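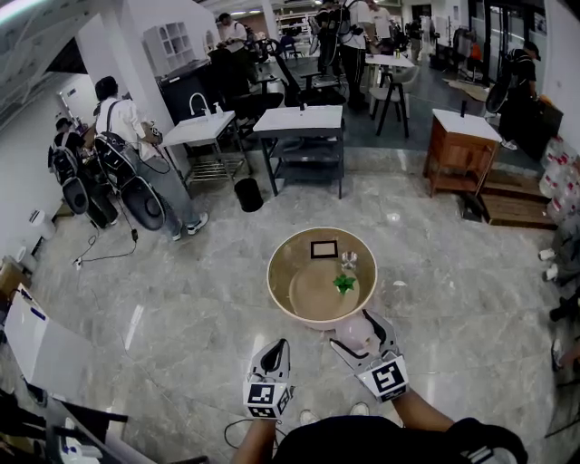 The cable that came loose twelve times

I promised to write about our bad morning with the hand-held grippers, so I try to do it while I still remember the details.

We collect demonstrations for a small project called Hoani. A person wears the backpack, takes one gripper in each hand and moves objects in and out of a basin. In the evening Ngaio checks the recordings. On 30th June she found 12 with the same problem: the left gripper stopped reporting its opening for 3 seconds and then continued, as if nothing had happened. There was no warning on the screen and no error in the log.

First I blamed the software, and I must apologize to Orhun for this. He spent his whole lunch reading my messages. The marker tracking was also fine.

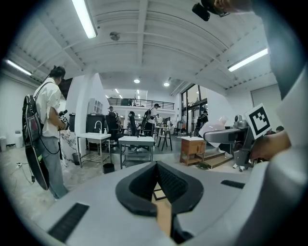
After that we changed only one thing at a time. A new battery did not help. Swapping the left and right grippers moved the fault to the other hand, so it was in the gripper or its cable. Then Tipene asked me to bend down slowly, as I do when I reach for the floor, and he watched the signal. It dropped at once. The connector was pulled a little each time the cable went tight.

Now we fix the cable to the strap with a soft loop, and the recorder must beep if a signal is lost. I deleted the bad recordings myself. Bronwyn wants to keep the old cable in a drawer, but I have already cut it.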